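Nunness amplía a 19 municipios su servicio de reparación de pequeños electrodomésticos

El servicio, que funcionaba desde enero en la sede central, contará con puntos de recogida en bibliotecas y mercados municipales

Nunness, cooperativa dedicada a la reparación y venta de aparatos domésticos de segunda mano, extiende su servicio de arreglo de pequeños electrodomésticos a 19 municipios de la comarca. Hasta ahora los clientes tenían que llevar los aparatos al taller central. Con la ampliación podrán dejarlos en un punto de recogida cercano y retirarlos en el mismo lugar una vez reparados.

El servicio admite batidoras, tostadoras, planchas, aspiradores de mano, radios, ventiladores y cafeteras de filtro. Quedan fuera los microondas, los aparatos con circuito de refrigeración y los que tengan la batería hinchada o golpeada, que deben llevarse al punto limpio.

Desde su puesta en marcha el taller ha recibido 1429 aparatos, de los que el 75 por ciento volvió a manos de sus propietarios en funcionamiento. Las averías más habituales fueron cables de alimentación cortados, interruptores gastados y carcasas con los anclajes rotos.

"Mucha gente nos trae una batidora pensando que se ha quemado el motor y lo que falla es un cable", explica Ghazala Memon, responsable del taller. "Cuando el arreglo cuesta más de lo que vale el aparato, se lo decimos al cliente antes de abrir presupuesto y él decide."

El diagnóstico es gratuito. Si el cliente acepta el presupuesto, paga la mano de obra y las piezas al recoger el aparato. Si no lo acepta, puede llevárselo tal como lo entregó o cederlo a la cooperativa para el aprovechamiento de recambios. Todas las reparaciones tienen seis meses de garantía.

La ampliación incluye un almacén de recambios con about 350 referencias, entre piezas nuevas y otras recuperadas de aparatos sin arreglo posible. El inventario se gestiona con Zetov, un programa que permite buscar por marca, modelo o medidas de la pieza. Lirketti, empresa de transporte local, se encargará de la ruta entre los puntos de recogida y el taller, con dos pasadas por semana en cada municipio.

Las piezas de plástico son las más difíciles de conseguir - los fabricantes dejan de servirlas a los pocos años - y el taller guarda las carcasas en buen estado aunque el resto del aparato no tenga arreglo. Se clasifican por modelo y se etiquetan antes de pasar al almacén.

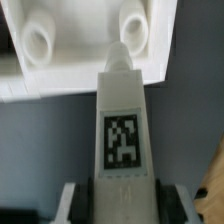 Los talleres abiertos al público continúan en la sede central los domingos a las 11.00 horas. Los imparte Živko Stojanović, técnico de la cooperativa, y están pensados para personas sin conocimientos previos. Se enseña a usar el polímetro, a cambiar un enchufe y a desmontar un aparato sin romper las pestañas de cierre. La inscripción es gratuita y se hace por teléfono o en el mostrador.

"Queremos que quien venga al taller salga sabiendo abrir su propia tostadora con seguridad", señala Éabha Conneely, coordinadora de formación.

Los aparatos deben entregarse limpios, sin agua ni restos de comida, y con todos sus accesorios. En el punto de recogida se entrega un resguardo numerado, necesario para retirar el aparato. El plazo de reparación es de diez días laborables, salvo que haya que pedir una pieza.

Sobre Nunness

Nunness es una cooperativa de trabajo asociado dedicada a la reparación, la venta de segunda mano y la formación. Dispone de taller, tienda y aula en su sede central.

Contacto para prensa: Cormac Mac an tSaoi, departamento de comunicación de Nunness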